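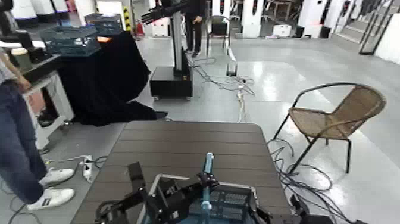 Crates, Baskets and Tables: Gallery

Plikside sells and rents used storage crates, open baskets and work tables to workshops, schools and small event halls. The gallery shows stock in use and in storage, with notes on sizes and condition. It was last updated on 9th September. Photos and captions are by Karine Morin unless another name is given.

Everything is secondhand. Scratches, old label marks and faded plastic are normal and are not listed separately. Cracks are listed. If you need a matched set, ask before you order, as colors come in mixed batches.

Slatted tables
We get these from garden restaurants at the end of the season. They are heavy and don't wobble much, but small parts will fall through the gaps. Put a mat down or work out of a crate.

Crates with grid sides
Good for tall, narrow things such as tubes, rods and rolled paper, which can stand up in a corner. You can check what is inside from the side without lifting anything out. The standard size is 600 mm long.

Open lattice baskets
Lighter than the crates and easier to carry one-handed. Do not stack them full. The bottom one bows and the handles start to split.

Solid-side crates
These stack full and are the ones to take if you are moving books or tools. Lids are sold separately and we do not always have them.

Crate wash at the Sakilau yard
Crates are hosed, scrubbed and left to dry on racks. In May we changed to a softer brush, which leaves fewer marks on the rims. Photo by Yvette Tremblay.

Drying racks, Sakilau
Same yard, later the same afternoon. There were 166 crates in that batch and the racks took all of them. Photo by Yvette Tremblay.

White folding tables
Used mostly for equipment that stays put. The legs lock with a push button. Check all four before you load the top.

Table cloths, black
Long enough to reach the floor on all sides of a standard table. They hide boxes underneath and keep dust off. They also get stepped on, so pin up the corner nearest the walkway.

Lepik school, art room
Baskets on low shelves, one for each table group. The school took 56 and added its own name tags. The shelves were there already and are not ours.

Trurnitow hall, store room
Crates stacked against the back wall with the path to the door left clear. Please keep stacks away from fire extinguishers and outlets. Our drivers will not set them down there.

Loading the van
Full crates go at the front, baskets nested at the back. A full van holds over 2,100 nested baskets, but most orders are much smaller.

Broken stock
Cracked crates waiting for the recycler. We give these away if you can use them for firewood storage or garden pots. Pick up from the yard only.

Ordering
Send the name of the item from the caption, the number you need and a delivery address. Karine answers questions about stock and sizes. Yvette handles rentals and returns. Rental crates should come back empty, with old labels peeled off.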